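Ploditz Pair – hand-held gripper kit

The Ploditz Pair is a set of two hand-held grippers for recording manipulation tasks without a robot on site. The operator holds one in each hand and does the job the way the arms will later be asked to do it. Positions come from the marker cube on each unit, so there is no suit to put on and nothing to mount on the wall.

The kit suits labs and small integrators who already train their own policies. If you only need one hand, see the Ploditz Solo.

What's in the case
2 grippers, left and right
2 marker cubes, fitted and calibrated
2 cables
1 set of spare fingers
Printed quick start card

Specifications
Finger opening: 68 mm
Weight per gripper: 788 g, cube included
Warranty: 18 months
Export: Yammine recorder format, or plain CSV with the converter

Both units can be used together or separately. Foam board, boxes and folded cloth are good first tasks – thin glass is not, and we don't cover damage to it. Keep the cubes clean and turned toward the camera. A scratched face can be replaced from the Jonden spares list.
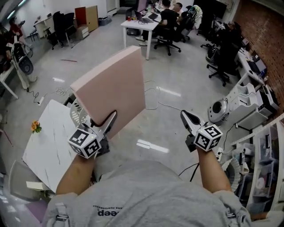

Left gripper holding a flat foam board, right gripper open.

Ordering
Kits ship from our Iruncombe workshop. Orders placed before noon go out the same day if the kit is in stock. The next batch is due in November. Spare fingers and cubes are sold separately – please give the serial number of your kit when you order them.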